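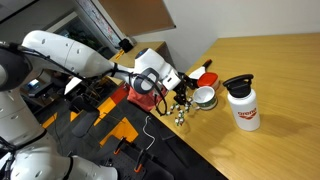
Joana Serrano wrote that the Brerkex table had carried two years of daily use in a shared workroom before she oiled it a second time, and that she would order the longer top if she were buying again.

Brerkex Work Table
Manufactured by Van Loon. Supplied by Wiline.

The Brerkex is a fixed-height table for workrooms, libraries and staff kitchens. The top is solid beech, finished at the factory with two coats of hard wax oil. The legs are beech and attach to a steel corner plate with four bolts each. An Allen key is supplied.

Dimensions
Length: 140 cm or 200 cm
Depth: 80 cm
Height: 74 cm

Item numbers
Brerkex 140: 254
Brerkex 200: 409

Care of the surface
Wipe with a damp cloth and dry along the grain. Do not use bleach, scouring powder or steam. Light scratches may be sanded by hand with fine paper and treated with the Rodo maintenance oil, sold separately. Allow the oil to dry overnight before the table is returned to use. Hot pans should be placed on a mat.

Beech moves slightly with the seasons. The slotted holes in the corner plates allow for this movement, and the bolts should be checked once a year when the heating is turned on, usually in September.

Delivery
The table is delivered flat in two packages. Assembly requires two people. The 200 cm top will not fit in most passenger elevators, and customers on upper floors are asked to confirm stair access when ordering.

Warranty
Van Loon warrants the frame for ten years and the top for five. Stains, burns and damage caused by standing water are excluded.

Questions concerning spare legs and replacement plates may be addressed to Sibusiso Mabaso, Wiline Customer Service.

Page revised 24 Aug 2020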